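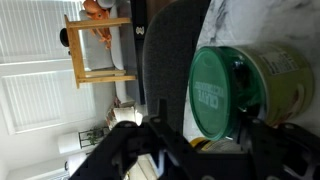

Ausgabe 918

Vorräte, die man wiederfindet
Von Dolores Pruitt
26.4.20

Meine Lieben, beim Frühjahrsputz bin ich wieder einmal im Vorratsschrank hängen geblieben, und weil mir so viele von Euch wegen der Mehlmotten geschrieben haben, kommt heute alles auf einmal, was ich dazu weiß (und ein bisschen mehr, Ihr kennt mich ja).

Zuerst muss alles raus, wirklich alles, auch der Grieß von ganz hinten. Die Bretter wische ich mit warmem Wasser und einem Schuss Essig ab, und in die Ritzen und Bohrlöcher gehe ich mit dem Föhn, denn dort sitzen die Eier am liebsten. Danach bleibt der Schrank offen, bis er durch und durch trocken ist — bei mir meistens über Nacht.

Mehl, Nüsse und Haferflocken kommen nur noch in Dosen mit festem Deckel. Papiertüten sind für Motten überhaupt kein Hindernis! Farbige Deckel finde ich herrlich praktisch: Grün heißt bei uns Backen, Gelb heißt Frühstück, und seitdem ruft keiner mehr durchs Haus, wo denn der Zucker steht. Auf den Boden klebe ich einen Streifen Malerkrepp mit dem Datum, der geht später ohne Rückstände wieder ab.

Riecht eine leere Dose noch nach Kaffee oder Curry, gebt 20 Gramm Natron hinein, füllt mit lauwarmem Wasser auf und lasst sie ein paar Stunden stehen. Den Deckel bitte extra einlegen und nur lauwarm spülen, mir hat sich einmal einer bei 80 Grad in der Maschine so verzogen, dass er nie wieder richtig schloss.

Neues stellt Ihr immer nach hinten, Altes nach vorn. Gewürze gehören nicht über den Herd, auch wenn es dort so hübsch aussieht. Und wer wie meine Schwester in Ornham eine feuchte Speisekammer hat, legt ein Leinensäckchen mit rohem Reis zu den Salzvorräten und tauscht es im Juni gegen ein frisches aus.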